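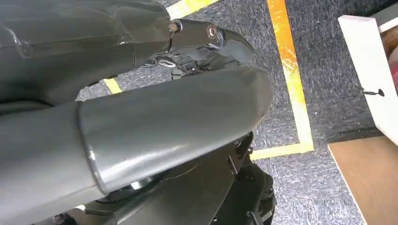

Reading time: 14 minutes

Chapter 12
Building the Fixture List

12.1 The scheduling problem

A league season is a set of matches, and a fixture list assigns each match a date and a venue. The set of matches is fixed by the competition format. In a double round robin, every club plays every other club twice, once at home and once away. A league of 12 clubs therefore plays 132 matches, arranged in 22 rounds of six. The number of ways to arrange them is very large, and most of those ways are unusable.

The scheduler works with two kinds of conditions. A hard constraint may not be broken: a club cannot play twice in the same round, and two clubs that share a stadium cannot both be at home on the same afternoon. A soft constraint may be broken at a cost. Most requests from clubs are soft. In the case used throughout this chapter, the Sesano regional league, clubs filed 104 requests before the May deadline. They covered pitch repairs, local festivals, police availability and travel.

The calendar is a further limit. Sesano has 27 weekends open for play. With 22 rounds to place, five remain for cup ties and postponed matches. A league that leaves too few open weekends has to move postponed matches to midweek, which raises costs for clubs without floodlights.

12.2 Home and away patterns

Write H for a home match and A for an away match. The pattern of a club is its string of H and A over the season. Ideally the two letters alternate. Two equal letters in a row are called a break. Two clubs with identical patterns can never meet, so every club needs its own pattern, and only two patterns have no break at all. In a single round robin with n clubs, n even, at least n − 2 breaks are required. For 12 clubs the minimum is ten.

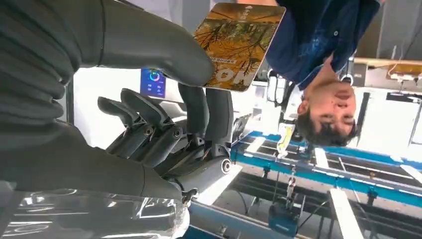

Silvia Koubek objects that the minimum is given too much weight. In her view a club will accept an extra break early in the season if its last two matches are one home and one away, and a scheduler who counts breaks without regard to their position is solving the wrong problem. Section 12.5 returns to this point and assigns a separate cost to breaks in the opening and closing rounds.

The standard construction is the circle method. One club is held in place and the others rotate one position after each round. The method is quick and can be done by hand, and with a suitable choice of venues it reaches the minimum number of breaks. Its weakness is carry-over. If Ďurica is a strong side, the club that follows it around the circle will repeatedly face opponents who have just played Ďurica.
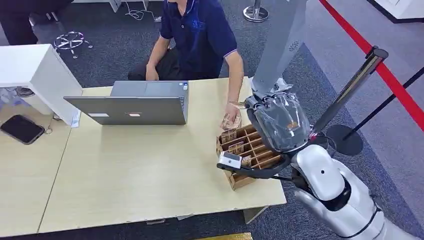 Department of Sport Administration

12.3 Plan of the chapter

Section 12.4 applies the circle method to the Sesano league and produces a first draft. Section 12.5 scores the draft against the soft constraints. Section 12.6 improves it by exchanging rounds and reversing venues, first by hand and then with the Adix scheduling package. Section 12.7 deals with changes after publication, using the closure of the Clurivby ground in mid-season.

Readers should know how to count pairs and read a matrix. No programming is needed before Section 12.6.

Key terms: double round robin, hard constraint, soft constraint, pattern, break, circle method, carry-over.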